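Home | News | Research | Events | Contact

Category: Press releases, Robotics

Flodgate team shows that table chores can be taught by hand

FLURNPORT, 27 Feb 2020 — The research group at Flodgate is very happy to share the first results of a study on teaching two-handed tasks to robots, and we want to thank everyone who gave up part of their winter to help us get here.

The method, which we call Minness, starts with a person and not with a robot. Someone picks up a gripper in each hand and does a simple job at a table, such as moving small boxes from one spot to another, while the grippers record what they see and how they move. A learning program then studies those recordings and works out motions that a robot arm can follow. We collected 690 recordings for this first round, over 9 weeks beginning in December, and it was a pleasure to see how quickly newcomers got the feel of it.
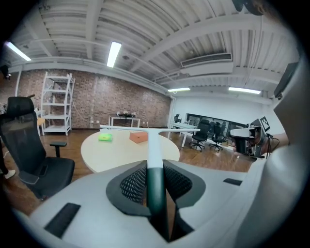

Antoniuk was glad to see the work done at an ordinary table, and said that a method like Minness will only be useful if people can pick up the tools and get going without a long lesson first.

In our tests, the trained robot finished 5 of the 6 tasks we set for it without any help. The one it could not manage asked both arms to hold a box and turn it over together, and we would be the first to say there is plenty left to learn there — timing between the two hands is still the hard part.

A full report, with the recordings, will be posted on the Flodgate site for anyone who would like to try the method.

We use cookies to improve your visit. Accept | Manage settings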